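Home Docs Datasets Tools Changelog Contact

# niveso-chute-teleop

Demos of a simulated arm pulling round parts out of a gravity chute. Collected by remote control, all in sim, no real hardware anywhere in this set. Part of the Niveso work at Fevbridge. Short card, will get longer when there's time.

Status: usable. Rough in places. Read Known problems before you train on it.

## What's in it

- 200 episodes, one operator input stream each
- wrist view + fixed overhead view, rendered
- joint positions, gripper opening, operator commands
- a text instruction per episode
- success flag, set by hand after replay

Held out: 8 scene layouts, kept out of train completely. Don't mix them back in. If you make your own split, split by layout and not by episode, or your numbers will look way better than they are.

## The task

Round parts sit in a narrow channel with see-through walls. Arm comes in from the open end, lines up, closes on the part at the front, backs out, drops it at the goal spot. Other stuff is lying around the chute — blocks, cylinders, small bottle-type things — and moves between layouts. Touching clutter is allowed, knocking it off the surface is a fail.

Hard part is the approach. Fingers are wide compared to the channel, so the operator has to get the tips close to level and centered before going in. Most failed episodes fail right there. A few fail on the pull-out, part tips and jams against a wall.

## How it was collected

Leader arm on the desk, follower in sim. Operator watches the wrist view on the main screen, overhead view on a smaller one. Foot pedal starts and stops recording. No assist, no snapping to the grasp pose. We tried a version with snapping (branch `assist-old`) and the policies trained on it came out twitchy near the channel, so it's not included here.

Steps, if you want to add your own:

1. Start the sim, wait for the scene to settle. Parts can still be sliding a little in the first second.
2. Home the leader arm. Skip this and the follower will jump.
3. Pedal down, do the task, pedal up.
4. Replay it. Set the flag.
5. Bad start but good finish? Keep it, tag `messy`. Those are usefull.

Take a break every 7 episodes or so. Quality drops off otherwise, you can see it in the jerk plots.

By-hand mode (grab the leader and pose it in waypoints, then play back) is supported by the same recorder. Only 5 episodes in the set use it. Tagged `waypoint`. They are smoother and slower than the rest and the command stream is interpolated, so filter them out if your model cares about timing.

## Layout on disk

```
episodes/
 ep_XXXX/
 wrist/
 overhead/
 state.npz
 meta.json
layouts/
splits/
tools/
```

`meta.json` has the layout id, instruction, tags, success flag, sim build. Timestamps in `state.npz` are sim time. Wall time is not stored, dont ask, we dropped it when we changed recorders in May.

Images and state are not sampled at the same rate. Use `tools/align.py` and don't write your own unless you like off-by-one bugs. It picks the last state at or before each image.

## Quick start

```
python tools/check.py episodes/
python tools/align.py episodes/ --out aligned/
python tools/replay.py aligned/ep_0000
```

`check.py` first, always. It catches half-copied downloads.

## Instructions text

Written by the operator right before each run. Short, lower case mostly. Things like "take the front one out" or "pull the round part and put it left". Not cleaned up. There's a cleaned copy in `splits/instructions_clean.txt` but it was done in a hurry and the wording got kind of samey. We train on the raw ones.

## Known problems

- Channel walls are see-through and the renderer stacks them in a weird order at some angles. Overlapping panels go dark. Depth from the wrist view is not reliable there, we don't ship it.
- Shadows are harder than anything you'd get on a bench. Stepped edges on some of the big flat faces. Cosmetic, but a policy can latch on to them.
- Surface textures are blurry up close. Don't expect to read anything off a part.
- Fingers block a good chunk of the bottom of the wrist view. By design, same as the real mount, but anything lying near the inner edge of a finger can be mostly hidden.
- Contact is soft. Parts squish into each other slightly when pushed. Rims that look like they're touching may be overlapping a hair in the physics state.
- Some early episodes have the gripper opening logged inverted. `align.py` fixes it. The raw files are still wrong.
- Success flag is one person's call. Borderline ones lean toward success.

## What it's good for

Behavior cloning on tight approach moves. Testing whether a policy holds its alignment when the clutter changes. Checking image encoders on see-through stuff.

Not good for: force control, real-world transfer without extra data, anything with cloth or liquids. Also not a benchmark. Please don't put it in a leaderboard table.

## Related

`clistarley-bench` is the real-hardware sibling, same chute idea, much smaller, different camera. `aerts-recorder` is the recording tool used for both. If the recorder version in `meta.json` is older than the one you have installed, replay still works but prints a bunch of warnings. Ignore them.

## Changes

- added `waypoint` tag, was missing from the first upload
- re-rendered the wrist view, old one had the near clip wrong and cut holes in the fingers
- removed duplicates
- held-out layouts moved to their own folder — check your paths

## TODO

- per-step labels for approach / close / pull
- second operator, so far it's all one pair of hands
- left-handed leader setup
- proper license text. Until then: research use, ask before redistributing

## Questions

Open an issue on the Fevbridge tracker. Put the episode id in the title. Issues with no id sit at the bottom of the pile.

## Sample view
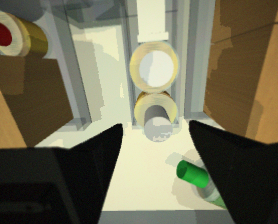 Wrist view, sim render. Gripper tips at the open end of the channel, two round parts lined up in it.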